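제4장 섬유 제품의 세탁과 관리

학습 목표
천의 조직과 섬유의 종류에 따라 세탁 조건이 달라지는 까닭을 설명할 수 있다.
취급 표시를 읽고 알맞은 세탁, 건조, 다림질 방법을 고를 수 있다.
구김이 생기는 원리를 이해하고 보관 중의 손상을 줄일 수 있다.
가정에서 쓰는 침구와 의복의 관리 계획을 세울 수 있다.

주요 용어
수분율, 방축 가공, 경수, 계면 활성제, 재오염, 이염, 유리 전이 온도, 취급 표시

단원을 시작하며

포컴(Forcombe)의 한 공동 주택에 사는 학생이 새로 산 면 셔츠를 두 번 세탁한 뒤 소매가 짧아졌다며 판매처에 문의하였다. 판매처의 답변은 간단하였다. 안쪽 옆솔기에 달린 표시에 물의 온도가 30도 이하로 적혀 있으니 그 조건을 지켰는지 확인해 달라는 것이었다. 학생은 표시를 본 적이 없었다. 같은 시기에 산 폴리에스터 셔츠는 같은 세탁기에서 같은 온도로 빨았으나 치수에 뚜렷한 변화가 없었다.

이 사례에는 이 장에서 다룰 내용이 대부분 들어 있다. 면 셔츠는 왜 줄었는가. 폴리에스터 셔츠는 왜 줄지 않았는가. 표시에 적힌 온도는 무엇을 근거로 정해지는가. 독자는 각 절을 읽으면서 이 물음으로 되돌아오기 바란다.

의복과 침구는 사용하는 동안 두 종류의 오염을 받는다. 하나는 몸에서 나오는 것으로 땀, 피지, 각질이 여기에 속한다. 다른 하나는 밖에서 오는 것으로 먼지, 음식물, 흙이 대표적이다. 피부에 직접 닿는 속옷과 홑이불에는 앞의 오염이 많고, 겉옷의 소매 끝과 바지 밑단에는 뒤의 오염이 많다. 피지는 시간이 지나면 공기 중의 산소와 반응하여 누렇게 변하며, 변한 뒤에는 섬유에서 떼어 내기가 훨씬 어려워진다. 입지 않는 계절의 옷을 세탁하여 보관하라는 권고는 이러한 성질에 근거한다.

4.1 섬유와 물

섬유는 물을 받아들이는 정도에 따라 친수성 섬유와 소수성 섬유로 나눌 수 있다. 면, 마, 레이온, 양모는 친수성이 크고 폴리에스터와 폴리프로필렌은 소수성이 크다. 나일론은 그 중간에 놓인다. 친수성 섬유는 땀을 잘 흡수하므로 피부에 닿는 제품에 적합하지만 마르는 데 시간이 걸리고, 젖었을 때 팽윤하여 모양이 변하기 쉽다.

면직물이 세탁 후에 줄어드는 주된 이유는 섬유 자체의 길이가 짧아지는 데 있지 않다. 실과 천을 만드는 과정에서 직물은 길이 방향으로 당겨진 상태에 놓인다. 물을 먹은 실은 굵어지고, 굵어진 실을 넘어가는 다른 방향의 실은 더 긴 경로를 지나야 한다. 그 결과 천 전체의 길이가 줄어든다. 이를 이완 수축이라 한다. 제조 단계에서 미리 천을 수축시키는 방축 가공을 하면 소비자가 겪는 수축은 크게 줄어든다.

양모의 수축은 원리가 다르다. 양모 섬유의 표면에는 비늘 모양의 층이 있어 한쪽 방향으로는 잘 미끄러지고 반대 방향으로는 잘 미끄러지지 않는다. 물속에서 비비는 힘을 받으면 섬유가 서로 얽혀 들어가며, 한번 얽힌 섬유는 원래의 위치로 돌아가지 않는다. 이를 축융이라 한다. 양모 제품의 표시에 약하게 손세탁하라는 지시가 많은 것은 이 때문이다.

4.2 구김의 발생

천을 접거나 누르면 섬유의 바깥쪽은 늘어나고 안쪽은 눌린다. 힘이 사라졌을 때 섬유가 원래의 형태로 돌아가려는 성질을 탄성 회복이라 하며, 회복이 불완전할 때 남는 변형이 구김이다. 면과 마는 분자 사이의 수소 결합이 물과 열에 의해 끊어졌다가 변형된 위치에서 다시 맺어지므로 구김이 잘 남는다. 폴리에스터는 실온에서 분자의 움직임이 제한되어 있어 구김이 덜 생기지만, 유리 전이 온도보다 높은 온도에서 눌린 채로 식으면 쉽게 펴지지 않는 주름이 된다.

구김의 모양은 힘이 가해지는 방식에 따라서도 달라진다. 한 지점을 집어 올리면 그 점을 향해 주름이 모이고, 넓게 놓인 천이 옆으로 밀리면 골이 깊은 접힘이 생긴다. 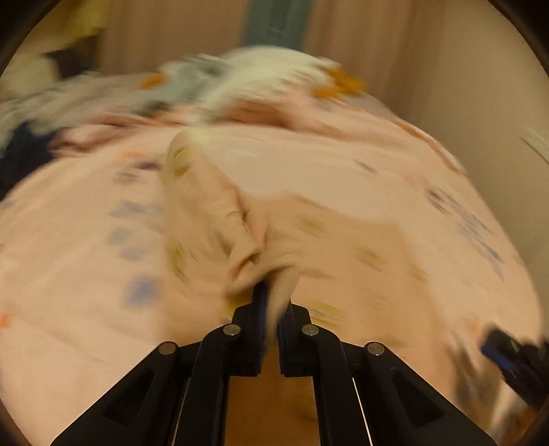 그림 4-1 무늬가 있는 연분홍색 홑이불. 집힌 자리에서 천이 비틀리며 솟아 있다.
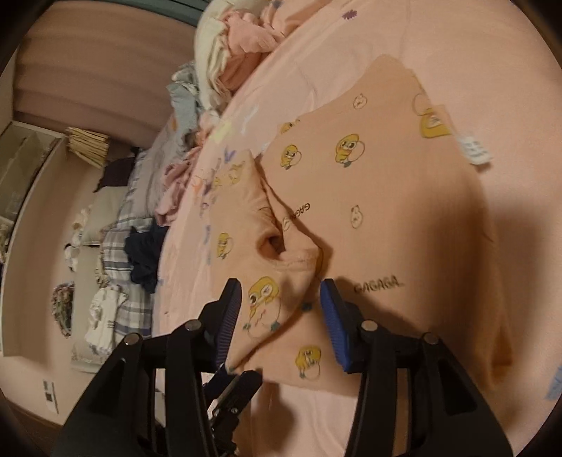 그림 4-2 침대 위에 펼쳐 놓은 티셔츠. 가운데 부근에 깊은 접힘이 보인다.

테 모아나(Te Moana) 교육원 생활과학부 의류·주거 교육과 | 집필 노엘린 도넬리(Noeline Donnelly) | 감수 카오 호이얀(Hoi-yan Kao)

구김을 줄이려면 세탁조에 넣는 양을 알맞게 하고, 탈수가 끝난 빨래를 바로 꺼내어 털어야 한다. 탈수된 상태로 세탁조에 오래 두면 젖은 섬유가 눌린 모양대로 마르기 시작한다. 셔츠류는 어깨선과 옆솔기를 맞추어 손바닥으로 쓸어 낸 뒤 널고, 홑이불은 네 귀를 잡아 대각선 방향으로 당겨 올의 방향을 바로잡는다.

4.3 세제와 물의 성질

세제의 주성분인 계면 활성제는 한 분자 안에 물과 친한 부분과 기름과 친한 부분을 함께 가진다. 기름과 친한 부분이 오염에 붙고 물과 친한 부분이 바깥을 향하면서 오염은 섬유에서 떨어져 물속에 분산된다. 세제의 농도가 일정한 수준을 넘으면 세척력은 거의 더 오르지 않는다. 지나치게 넣은 세제는 헹굼을 어렵게 하고 섬유에 남아 촉감을 거칠게 하거나 피부를 자극할 수 있다.

칼슘 이온과 마그네슘 이온이 많은 물을 경수라 한다. 경수에서 비누를 쓰면 물에 녹지 않는 찌꺼기가 생겨 천의 색이 칙칙해진다. 합성 세제는 비누보다 이러한 영향을 덜 받으며, 시판 세제에는 물을 부드럽게 하는 성분이 함께 들어 있는 경우가 많다.

떨어져 나온 오염이 다시 천에 붙는 현상은 재오염이라 한다. 흰옷과 짙은 색 옷을 함께 빨 때 생기는 이염과는 구별해야 한다. 이염은 염료가 옮겨 가는 현상이고, 재오염은 때가 옮겨 가는 현상이다. 두 경우 모두 빨랫감을 색과 오염 정도에 따라 나누면 상당 부분 예방할 수 있다.

4.4 취급 표시 읽기

취급 표시는 물세탁, 표백, 건조, 다림질, 전문 세탁의 다섯 가지 처리에 관한 정보를 기호로 나타낸다. 표시에 적힌 조건은 그 제품이 견딜 수 있는 가장 강한 조건을 뜻한다. 따라서 표시보다 낮은 온도나 약한 방식으로 다루는 것은 허용되지만, 그보다 강한 방식은 손상의 원인이 된다. 서로 다른 섬유가 섞인 제품은 가장 약한 섬유를 기준으로 삼는다. 단추, 심지, 장식 등의 부속이 겉감보다 열에 약할 때에는 부속의 조건을 따른다.

다림질의 온도는 섬유가 변형되거나 녹기 시작하는 온도보다 충분히 낮아야 한다. 면과 마는 높은 온도를 견디며 물기를 약간 준 상태에서 다릴 때 효과가 크다. 양모는 중간 온도에서 천을 덧대어 다리고, 아크릴과 나일론은 낮은 온도에서 다린다. 광택이 생기기 쉬운 짙은 색 옷은 뒤집어서 다리는 것이 원칙이다.

4.5 침구의 관리

침구는 사용 시간이 길고 부피가 커서 관리가 소홀해지기 쉽다. 홑이불과 베갯잇은 피부와 직접 닿으므로 의복에 준하여 자주 세탁한다. 이불솜과 매트리스는 자주 빨 수 없는 대신 커버를 씌우고 통풍을 시킨다. 기상 직후에는 이불 안쪽에 수분이 남아 있으므로 바로 개지 말고 잠시 젖혀 두는 것이 바람직하다. 습도가 높고 따뜻한 환경은 집먼지진드기와 곰팡이의 번식에 유리하다.

보관할 때에는 완전히 말린 뒤 통기성이 있는 덮개에 넣는다. 비닐 포장을 그대로 둔 채 장기간 보관하면 남은 습기가 빠져나가지 못한다. 압축 보관은 공간을 줄여 주지만 깃털을 채운 제품에서는 충전재의 회복력을 떨어뜨릴 수 있다.

준비 활동

1. 자신의 옷장에서 섬유 조성이 서로 다른 옷 2벌을 골라 취급 표시를 옮겨 적고, 세탁 온도와 다림질 조건의 차이를 비교한다.
2. 면 손수건을 물에 적신 뒤 꼭 짜서 뭉친 채로 말린 것과 펴서 말린 것의 표면을 관찰하여 기록한다.
3. 단원 첫머리의 사례에서 판매처가 소비자에게 추가로 물어야 할 사항을 모둠별로 정리한다.

활동의 결과는 4.6절의 직물 치수 변화 실험에서 다시 사용하므로 기록지를 보관한다. 실험에 필요한 시험포의 재단 방법과 표시선의 간격은 부록에 실려 있다.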